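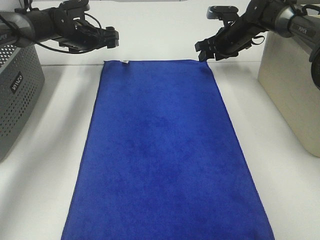
Search support articles
Enter keyword or part number
Go

Stage monitoring: pre-show inspection checklist, wireless in-ear systems and wedges

Venue: Kelwood, main room
Completed by: Saulius Krūmiņa
Reviewed by: Amna Orakzai
Day: Thursday, line check at 16:30

Mark each item P (pass), F (fail) or N/A. Any F in section 1 or section 4 stops the line check until it is cleared. Comments are required for every F.

1. Mains and distribution

1.1 RCD on monitor position distro trips on test button. P
1.2 No damaged plugs, sheaths or strain reliefs on supply cables. F
Comment: outer sheath split at the connector on the feed to the stage-left wedge amplifier. Cable withdrawn and tagged. Spare fitted from the Ustov case and tested before power-up.
1.3 Inspection labels in date on all rack equipment. P
Comment: label on rack 2 power conditioner is legible but lifting. Replace in April with the rest of the rack.
1.4 Rack ventilation clear front and rear. P

2. Transmitters and antennas

2.1 Transmitters powered and locked to the coordinated frequency list. P
2.2 Antenna combiner terminated on unused ports. F
Comment: terminator missing on port 4. Fitted. Check the lid pocket of the Weltano rack first, as they tend to end up there after a load-out.
2.3 Paddle antenna has line of sight to all performer positions. P
2.4 Antenna cable connectors hand-tight, no sharp bends. P
2.5 Walk test, full stage including riser and wings. P
Comment: one short dropout behind the drum riser at low pack height. Repeated with the antenna raised, no dropout.

3. Receiver packs

3.1 Fresh or fully charged cells in every pack. P
3.2 Battery doors close and latch. P
3.3 Belt clips secure. P
Comment: clip on pack 3472 is bent outwards and still holds. Replace at next bench service.
3.4 Volume control turns smoothly with no crackle. F
Comment: pack 830 crackles over the lower third of travel. Removed from use. Spare issued to keys.
3.5 Headphone socket grips the plug, no intermittent channel when the cable is moved. P

4. Hearing protection

4.1 Limiter engaged on every mix output. P
4.2 Packs handed out with volume at minimum. P
4.3 Talkback level checked before any performer inserts earphones. P
4.4 Pink noise routed to wedges only, never to pack sends. P
Comment: the Texier desk recalls the last oscillator assignment with the scene. Unassign it by hand after loading, then save.

5. Earphones

5.1 Nozzles and wax guards clear, both sides. P
5.2 Shells free of cracks at the seam. P
5.3 Cable connectors seated, left and right not swapped. F
Comment: bass player's pair swapped. Corrected and confirmed with a left-only tone.
5.4 Shared tips discarded and replaced. P

6. Wedges

6.1 Polarity confirmed on all units. P
6.2 Grilles fixed, no loose screws. P
6.3 High-pass filter on vocal wedges set to 75 Hz. F
Comment: downstage centre was at 62 Hz. Reset. File not locked, so check again after the support act.
6.4 Cables taped or ramped where they cross a walkway. P

Reviewer's remarks (A.O.)

Items 1.2, 2.2, 5.3 and 6.3 cleared on the day. Item 3.4 stays open until pack 830 has been on the bench. Walk test to be repeated with the house lighting on, as 2.5 was done with it off.

Related items
Cleaning and drying custom earphones
Replacing a pack volume control
Antenna placement on small stages
Frequency list template
Wedge amplifier fault codes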